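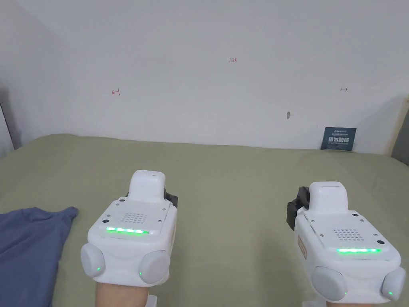

Sage-green bed sheet and plain white wall, January.

Grevia Family Lodging Program
Progress report to the Adov Fund, second period

The program continued to offer short stays to relatives of patients receiving long-term treatment at a distance from home. In this period 154 families were housed, with an average stay of six nights. Requests were highest in January, when 17 families were placed on the waiting list and later referred to partner lodgings in Imai.

Bedding and laundry
The change of linen supplier approved in the last period is complete. Sheets are now bought in a single color for all rooms, and the old mixed stock has been withdrawn. The contract with the Wosia laundry runs to the end of the grant. Collection has moved to 2 p.m. so that rooms can be released the same afternoon.

Staffing
Neusa Sales took over as lodging coordinator and has revised the intake form. Families are now asked about mobility needs and diet at the time of booking – previously this was done on arrival. One part-time evening post remains open.

Budget
Spending is within the approved total. Utility costs were higher than planned, and we request permission to move the unspent training allowance to cover the difference.

Next period
Work will focus on filling the evening post, replacing two water heaters, and agreeing on a written referral procedure with the hospital social work office. A draft of the procedure will be sent to the Fund for comment before it is adopted.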